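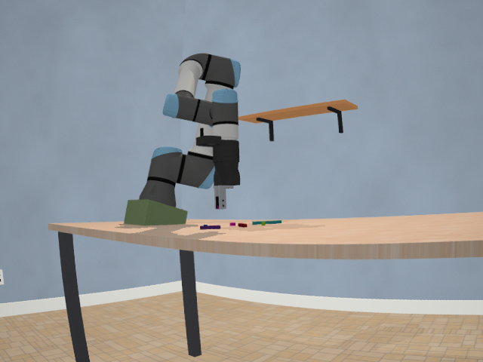 Robot Butler, Still Pending
2019-01-15 | by the author of Yurt
Print | E-mail

In December I bet Zetelia that no machine would pick up my floor before I turned 41. I feel fine about my money.

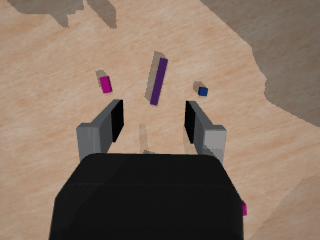

Tidying is mostly deciding, and my own record there is poor. I own 17 mugs.

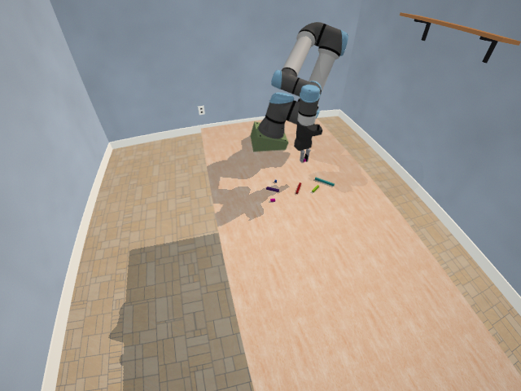 Chores come in small, dumb pieces. A sock, a fork, a Lego. An arm with a pair of fingers has to take them one by one, and a red bar and a teal one lying at different angles are two separate problems — my kid's rug has up to 30.

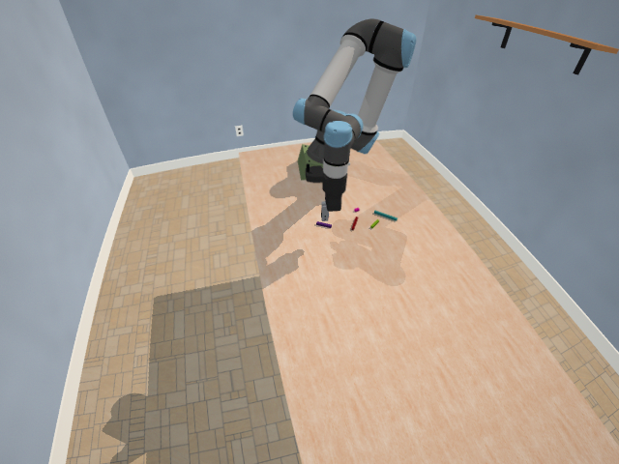

So I'll keep the broom. Ask me again in 11 years.

Last updated: after dishes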